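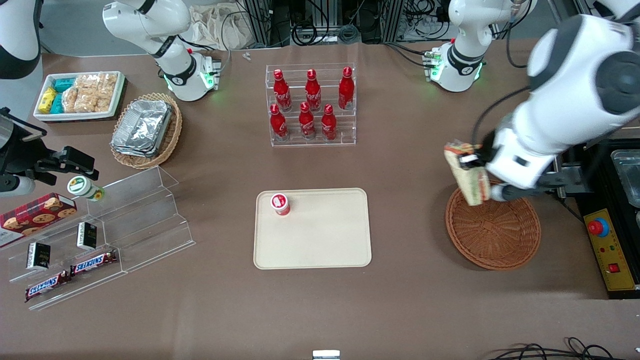
Wrapped sandwich and the round wicker basket

treasa_t
June 17, 2023
Hi all, long post, sorry in advance! I've taken over the Saturday snack table at our little library in Farkow, and I'm trying to settle what to charge for sandwiches. We've been at 3 dollars forever, and last month we took in 351 dollars, which sounds lovely until you've paid for the bread and lettuce. My heart says leave it alone (half our regulars are retired and I adore them), but I'd like a little put by for the December book sale. What do the rest of you do?

Adjoa D.
Welcome, Treasa! We went to a pay-what-you-like jar two years ago and I'd never go back. Some folks put in a quarter, some put in a ten, and we came out ahead by the end of the first winter. People are kinder than you'd expect once the price tag is gone.

paula_c
I'm going to disagree with Adjoa, with love. We tried the jar and shy people simply stopped buying, my own aunt included, for fear of giving the wrong amount. Put a clear price on it. Four dollars is fair for a decent sandwich with real lettuce in it.

Adjoa D.
Well, your aunt is welcome at my table any time, Paula! A small "suggested" card next to the jar took care of that for us.

Zamfira
Could you keep the sandwiches where they are and raise the cookies instead? That's what we did, and I heard one grumble all spring (my husband).

treasa_t
Oh, I like the cookie idea very much. I'll try it through the summer and come back and tell you how the regulars took it. Paula, I may still end up at four!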